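August 27, 2020

I finally got round to sorting out the battery in the garage, so I thought I'd write down how it went for anyone else with an older solar setup.

When the panels went up on the back roof we didn't bother with storage. The installer said it wasn't worth the money then and I think he was right. We were paid a decent amount for what we sent back to the grid, and we were both out at work all day. This year I've been at home since spring, using the kettle and the computer in daylight, and I started looking at the meter more than is good for me. On a bright day we were giving most of it away by two o'clock and then buying it back to cook dinner.

I had quotes from two firms. Longo wanted to replace the inverter as well, which pushed the price well past what I'd set aside. Jenero were happy to leave the inverter alone and fit an AC-coupled battery next to it, for £1678 including the labour. It's a small unit, a Drara, and it won't run the house all night. It will do the evening, the fridge and the router, and that was all I asked of it.

The fitting took most of a morning. Ileana Costache came on her own and was done before lunch, apart from one trip back to the van for a longer bit of conduit. She moved the isolator to the left of the door so it can be reached without climbing over the bikes. She also found that one of the roof cables had been clipped far too tight where it comes through the soffit, and she redid it without charging extra.

The app is the weak part. It's made by a different company, Grerura, and it logs me out every time the phone restarts. The graph shows power going in and out in the same shade of green. I've given up on it and write the numbers in a notebook instead, read off the little screen on the unit.

Some of those numbers, then. The house ticks over at 61 watts in the small hours, which is lower than I expected. The old freezer in the utility room pulled far more than it should have when it kicked in, so that's gone to the tip. The slow cooker uses less than I'd assumed. The battery will put out 1000 watts at most, so if the kettle goes on in the evening the rest comes from the grid, and there's no way round that short of a bigger unit.

In the first full week of August we bought very little after dark. The week after was grey and wet and the battery hardly filled at all. I don't expect much from it between November and February, and I've left that out of my sums.

I've also set the washing machine to start at eleven in the morning. The dishwasher has no timer, so that one depends on me remembering.
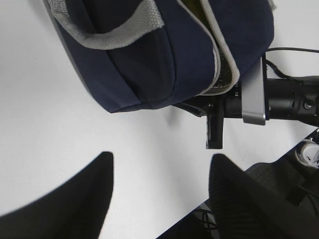 The other job on the list is the shading. Next door's birch has grown a good bit and it now catches the two end panels from late afternoon. I've asked whether they'd mind it being trimmed and they said they'd think about it. If they'd rather leave it, I'll get a price for optimisers on those two panels and see whether it makes any sense. I'll put the September readings up once I have them.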